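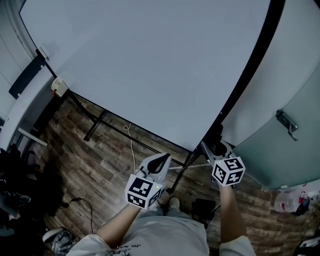 White tabletop on a black metal frame, plank floor.

Refund of deposit for meeting room tables, Olinport Community Hall

Posted by Xiomara Fitzsimmons, May 2021

Our association reserved the upper meeting room for a members' evening in December and paid a deposit of $100 for the use of the tables. The event was canceled by the hall under its closure notice. The rental fee has been returned. The deposit has not. I would be grateful to know which office handles the matter and whether a written request is required.

Raíssa Holanda
Deposits are held separately from rental fees and are not released automatically. Please submit a signed request to the bookings office, stating the reservation number and the name in which payment was made. Requests are normally settled within 40 days of receipt. Where the hall canceled the reservation, no cleaning charge may be deducted. If the original payment was by check, the refund will also be issued by check, and a current mailing address must be supplied.

Fashola
Our club had the same thing. We wrote twice and received the money after the second letter. Keep a copy.

Haller
I believe deposits under the old rules could be moved to a later booking. I am not certain this still applies.

Comments (2)

Romis: The request form is also kept at the front desk.
Xiomara Fitzsimmons: Thank you. The form has been submitted.

Related
Changing the name on a group reservation
Table and chair rental: current rates
Storage of club property between meetings
Insurance certificates for evening events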